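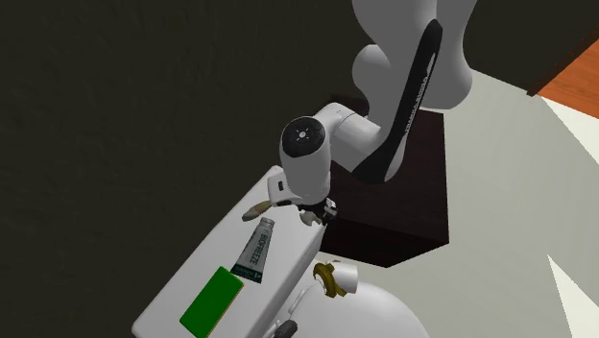

Posted by Estela Figueroa on 15 September 2024
Ticket status: open, waiting on vendor

OK, me again with the Bates numbering thing in Dratard. Quick recap for whoever picks this up: I'm the paralegal on the Cáceres matter, we're producing 1000 pages to opposing counsel, and every time I run the export the stamps go wrong partway through. Page 500 is fine. Page 501 comes out stamped 000001, and it counts up from there like it's a brand new set!

What I've tried so far:

Restarted Dratard (twice). No change.

Ran it on the other workstation, the one in the Lavville office. Same restart, same page.

Split the set in half and exported each part with its own start number. Worked great, but then I have two load files and the review platform only wants one, so I'm not calling that a fix.

Turned off "flatten redactions" — this one got interesting. The numbers ran all the way through, but then the black boxes could be dragged off the privileged pages with a mouse. Yikes. I deleted that export right away and nothing went out the door.

Update: Flatside support called back (nice guy, very patient with me). He thinks flattening runs in batches and the counter isn't being carried over to the next one. He had me change the batch size from 500 to 20, and now it resets at page 21, so I guess he's right! He's sending the logs to their developers. We're on version 13, if anyone else here wants to compare.

For now I'm flattening first, saving, and then stamping as a separate job. It's slow but the first test set came out clean. Please leave this ticket open until I hear back from Flatside.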